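Re-seating a loose gripper on a two-arm bench cell

Posted in: Workshop, Arms, Upkeep

The Wandeck manual says the grippers need no attention for the life of the arm. I don't believe that, and after 384 hours on ours neither should you. Set aside 30 minutes and cut the power at the wall. The software stop leaves the motors holding, whatever the Plerkum forum tells you.

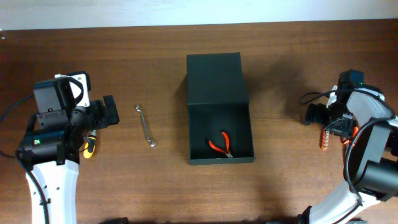
Play at the wrist gets blamed on the motor far too often. Check the screws first, then the bracket, then the cable. Get your tools out before you begin: a ratcheting screwdriver and a small spanner do nearly all of it. The pliers with the orange-red handles can stay in the green box, as they chew screw heads and I've yet to see a job on these arms that wanted them.

Hold the gripper with one hand and rock it. If it clicks, back each screw out a full turn and do them up again in a cross pattern, a little at a time.
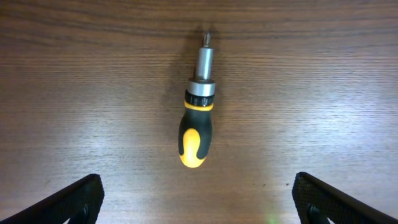 Stop when the screw stops. Naveed Afridi swears by threadlock on all 4, but I've only seen it make the next repair worse.

Power up and run the homing routine twice. If the second run throws error 3048, the cable is pinched, so go back and free it before you order a new motor.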